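보낸 사람: Fiona MacAulay
받는 사람: 자동화 장비 메일링 리스트
날짜: 2025년 5월 28일
제목: Re: Re: 팔 두 대 먼저 사고 작업대는 나중에?

Torquil 님이 쓰셨습니다:
> 7월 발주 전에 예산표를 마감해야 해서 여쭙니다. 저희 Vavwood
> 쪽은 일단 팔부터 잡아 놓고 받침대랑 작업대는 다음 분기로
> 넘길까 하는데요, 이렇게 해 보신 분 계신가요? Tronitz 견적은
> 받았고 Postholm은 아직 답이 없습니다. 시뮬레이션은 Alistair가
> 혼자 돌리고 있는데, 그것도 예산에 넣어야 하는지 팀 안에서
> 의견이 갈립니다. 솔직한 경험담 환영합니다.
> Torquil Swanson

Torquil 님, 안녕하세요! 답이 좀 길어질 것 같으니 커피 한 잔 들고 읽어 주세요 ㅎㅎ

결론부터 말씀드리면 저라면 받침대를 뒤로 안 미룹니다. 저희가 작년에 딱 그렇게 했거든요. 팔은 제때 왔는데 올려놓을 데가 없어서 상자째로 창고에 12주를 세워 뒀어요. 그동안 보증 기간은 꼬박꼬박 흘러가고요. 나중에 Magnus가 계약서를 다시 읽어 보니 보증 시작일이 설치일이 아니고 출고일이더라고요. 이 부분은 Tronitz든 Postholm이든 꼭 먼저 물어보세요. 말만 잘하면 설치일 기준으로 바꿔 주는 데도 있습니다(저희는 두 번째 발주 때 그렇게 받았어요).

그리고 받침대 값을 너무 작게 잡지 마세요. 저희는 처음에 "그냥 기둥인데 뭐" 하고 받침대 하나에 186파운드를 적어 냈다가 망신을 당했습니다. 실제로는 바닥 앵커, 상판 가공, 수평 잡는 인건비까지 해서 개당 1,932파운드가 나왔어요. 열 배가 넘죠! Lachlan은 아직도 회의 때마다 그 186 얘기를 꺼냅니다. 높이도 작업대랑 같이 정하셔야 해요. 팔 따로, 상판 따로 주문하면 나중에 어느 한쪽은 꼭 다시 깎게 됩니다.

그리퍼는 견적서에 한 줄로 "포함"이라고만 되어 있으면 의심부터 하세요. 저희는 기본 손가락만 포함이고 교체용 패드는 별도였는데, 패드가 생각보다 훨씬 빨리 닳았습니다. 경사진 면을 누르거나 모서리를 집는 작업이 많으면 더 그래요. 예비품을 첫해 예산에 같이 넣으시는 게 속 편합니다. 소모품은 나중에 추가로 올리면 결재가 안 나더라고요, 저희 회사만 그런지 모르겠지만요.

시뮬레이션 말씀하셨죠. 저는 무조건 넣으시라는 쪽이에요. 별것 아닌 것 같아도 저희 Carnegie 작업장 배치는 거기서 거의 다 정해졌습니다. 흰 작업대 하나 놓고, 검은 받침대에 팔 올리고, 나무 쐐기 블록이랑 홈 뚫린 작은 상자 같은 단순한 물건으로 시켜 보는 거죠.
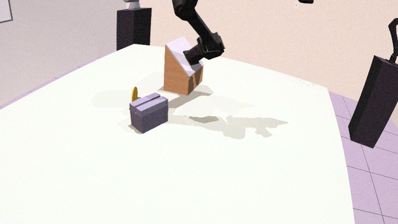
이런 걸 며칠 돌려 보면 팔이 어디까지 닿는지, 받침대를 상판 가장자리에 얼마나 붙여야 하는지가 그냥 눈에 들어와요. 저희는 원래 받침대를 벽 쪽으로 더 밀어 두려고 했는데, 그랬으면 상판 앞쪽은 아예 못 쓸 뻔했습니다. 그걸 바닥에 구멍 뚫고 나서 알았다고 생각하면 아찔해요. 물론 조명이나 마찰은 실제랑 다르니까 집는 성공률 같은 숫자는 너무 믿지 마시고요. 저희도 시뮬레이션에서는 잘 되던 쐐기 블록이 실물로는 첫날 67퍼센트밖에 안 나와서 다들 말없이 퇴근했습니다.

그러니까 Alistair 님 시간을 꼭 인건비 항목으로 따로 잡아 주세요. "하는 김에" 하는 일로 두면 다른 급한 일에 계속 밀립니다. 그래픽카드 좋은 걸로 한 대 사 드리는 것도 잊지 마시고요!

예산이 정말 빠듯하면 저라면 두 대를 한 대로 줄이더라도 받침대, 작업대, 예비 패드까지 한 세트로 맞춰서 사겠어요. 두 번째 팔은 내년에 붙여도 되는데, 대신 그 자리 바닥 앵커랑 전원은 처음 공사할 때 같이 해 두세요. 업자를 두 번 부르면 출장비만 해도 속이 쓰립니다.

저희가 쓰던 예산표 양식이 필요하시면 따로 메일 주세요. 금액만 지우고 보내 드릴게요. Postholm 답 오면 납기가 어떻게 나왔는지 여기에도 좀 올려 주시고요, 저희도 하반기에 하나 더 볼까 하는 중이라 궁금합니다.

Fiona 드림

댓글 4개

Lachlan Semple
186 얘기는 앞으로도 계속할 겁니다. 그리고 운송비도 적어 주세요. 받침대가 무거워서 지게차 하차비가 따로 붙었어요.
답글 | 신고

Torquil Swanson
정말 감사합니다. 보증 시작일은 생각도 못 했네요. 오늘 Tronitz에 물어봤더니 역시 출고일 기준이랍니다. 설치일로 바꿔 달라고 요청해 뒀어요. 양식은 메일로 부탁드리겠습니다!
답글 | 신고

Alistair Hepburn
그래픽카드 문단은 캡처해서 팀장님께 보냈습니다.
답글 | 신고

Magnus MacAulay
바닥 앵커 하실 때 콘크리트 두께부터 재 보세요. 저희는 한쪽이 얇아서 위치를 옮겼습니다. 도면에 있는 숫자는 믿지 마시고요.
답글 | 신고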